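Bancada de manipulação: ensaio comparativo de dedos para a pinça manual

O grupo de Kavinda Jayasinghe concluiu a primeira ronda de ensaios com a pinça manual de dois dedos, no âmbito do projeto Okaseo. O objetivo era escolher o revestimento das pontas antes de congelar o desenho da Kļaviņa, que fornecerá a série seguinte. Compararam-se 3 variantes: plástico liso, espuma fina colada e elastómero moldado. Cada uma cumpriu o mesmo protocolo de fecho e abertura, com limite de 3 000 ciclos ou até à primeira falha de aderência.

A abertura dos dedos é estimada a partir da câmara montada na própria pinça, sem codificador no gatilho. Para isso, ambos os dedos têm de permanecer no campo de visão em toda a gama de movimento. O erro de posição é avaliado contra uma folha com padrão regular de pontos e riscas, pousada na mesa a uma distância superior ao alcance das pontas.

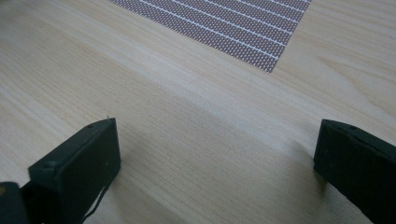
A calibração foi repetida no início e no fim de cada série. Jannik Fröhlich registou 257 sequências, das quais 24 foram rejeitadas por desfocagem de movimento. As restantes bastaram para separar as variantes quanto à deriva da estimativa, que foi menor no plástico liso. Em contrapartida, este deixou escorregar as peças cilíndricas do conjunto Suditwood com a força nominal.

A espuma resolveu o escorregamento, mas a sua durabilidade é insuficiente. O material levanta primeiro nos cantos e a orla solta altera o contorno que o algoritmo segue. Akihiko Kobori propõe uma moldura rebaixada na face interior do dedo, de modo que o bordo do revestimento fique protegido. 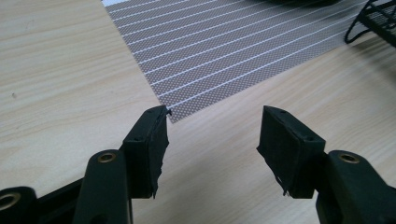 Pontas da pinça com as almofadas pretas desgastadas nas orlas; ao fundo, a folha de padrão.

O elastómero moldado ficou entre as outras duas variantes em deriva e não apresentou descolamento. Falta medir o efeito do pó na aderência, ensaio que Povilas Šimkus fará na bancada de Stomthorpe em janeiro. Até lá mantém-se a geometria atual dos dedos. Os ficheiros de calibração e a folha em formato imprimível estão na pasta partilhada do projeto; os pedidos de acesso devem ser dirigidos a Kavinda Jayasinghe.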